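Is the Seltmont open day worth it if you don't work in automation?
Posted by Corina Stoica

The robotics lab at Seltmont has an open day on Oct 29, 2024, and I can take two people from our office in Skillemville. We do bookkeeping. I heard they show everything in simulation first and then run the real arms. Is it mostly slides, and do you have to sign up for each demo?

Toon Groen
I went in May. There were more than 90 people and parking was bad. Sign up for the demos at the front desk when you get there, not online. The coffee was free.

Revathi Suvarna
Very few slides. The simulation talk ran 32 minutes and was the part I got the most from. They put an arm, a block and a big blue box on the screen and talked through how the motion is planned — slow, but easy to follow without a technical background. People could call out changes to the task.

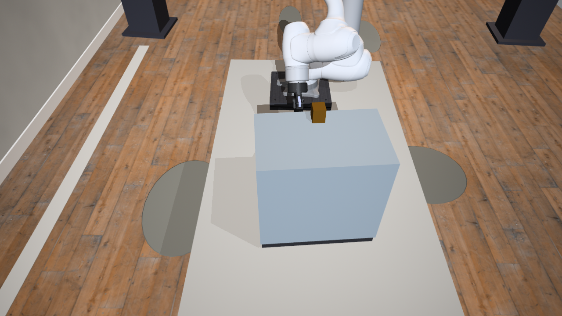 Petro Kravchuk wrote back that the talk he sat in on was closer to an hour, and that the real arms were in room 252 with a long line outside. He'd go there first and catch the simulation later in the day. I'd do the same with a group of three.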